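Home > Member Activities > Site Visits

Visit Report: Open Day at the Hatiditz Equipment Recovery Center

Sun 23 August

14 shares | 3 comments

The association's summer visit took members to the Hatiditz center, where retired office computers are taken apart for reuse. The center is operated by Zevcombe, which opened its disassembly hall to the public for one day and offered guided tours in groups of 18. The hosts had agreed in advance to speak openly about the processor damage that halted one of their robot cells in the spring, and this report deals mainly with that part of the day.

Background to the Work

Zevcombe handles about 3000 desktop computers a month. Most are sorted, tested and opened by hand. Two cells in the east bay use a robot arm for the removal of processors, memory and expansion cards, which are then graded and sold to repair shops. The cell control software is supplied by Brullico, and the grippers are maintained under contract by Steyn.

The processor is the part that brings the best price and is also the easiest to ruin. On the desktop boards handled in the east bay, it is held in its socket under a metal load plate, and the plate is kept down by a bent wire lever. The lever must be released and the plate raised before the processor can be lifted out. The contact pins are in the socket, and a bent pin generally means that the board goes to scrap.
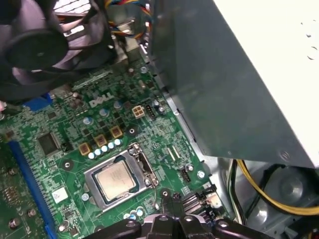

What Went Wrong

According to the account given to visitors, the first sign of trouble was a rise in rejected boards at the inspection bench. Over three shifts, 47 boards from one cell were set aside with bent socket pins. The other cell, running the same program, had a normal reject rate. The boards were of several makes, and staff at first suspected rough handling earlier in the line.

The cause was found in the gripper. One fastener on a finger had worked loose, and the finger was able to shift slightly under load. When the arm released the lever, the finger moved sideways a small distance and then returned. The position check was made at the arm and did not register the movement of the finger itself. On the following step the gripper came down off center, and in many cases it tipped the processor as it was being lifted.

A second fault made matters worse. The program was meant to stop if the force on the gripper passed a set limit. The limit had been raised some weeks earlier to get past a batch of stiff levers, and it had not been set back. The change was not entered in the log. Zevcombe regards this as the more serious of the two failures, and our members agreed.

The Safety Matter

No injury resulted, but there was one unsafe event during the search for the cause. A technician opened the guard door to look at the gripper while the arm was paused. The door switch worked and power to the arm was cut. The gripper, however, was on a separate supply and remained live. Its fingers closed when the controller was restarted from the desk. The technician's hand was clear at the time.

The center reported the event internally and stopped both cells for the rest of the week. The gripper supply has now been wired through the same door switch as the arm. Restart from the desk is no longer possible, and the person who opened the door must reset the cell at the door. 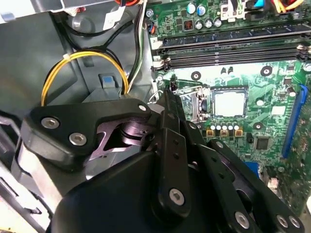
Visitors asked whether a camera could have caught the loose finger sooner. The guide replied that the cells do record pictures, but that these were being used to find the socket and were not being checked for the condition of the tool. A short tool check has been added at the start of every shift and again after each 200 cycles. The finger is brought against a fixed block and its position is compared with a stored value. If the two differ by more than the allowed amount, the cell will not run.

The fasteners are now marked with paint so that any turning can be seen by eye, and Steyn has shortened the service interval. Changes to the force limit require two signatures. Members with experience in packaging plants noted that a similar rule is common there, and that it is easily weakened when a line is behind schedule. The guide accepted the point and said that the log is reviewed weekly.

Other Parts of the Tour

Time was also given to the cable sorting tables and the battery store. The battery store could be viewed only from the doorway. Parking was limited, and members attending in future are advised to use the lot behind the loading dock. Closed shoes are required throughout the building.

The association thanks Zevcombe for its hospitality and for its frank answers. A copy of the center's revised door reset procedure has been requested and will be sent to members who attended. The next site visit is planned for September, and registration details will be mailed separately.

Filed under: Site Visits, Machine Safety, Electronics Recovery

Related items
Lockout Basics for Small Workshops
Notes From the Spring Members' Meeting
Guard Door Switches: Questions From Members
September Site Visit: Registration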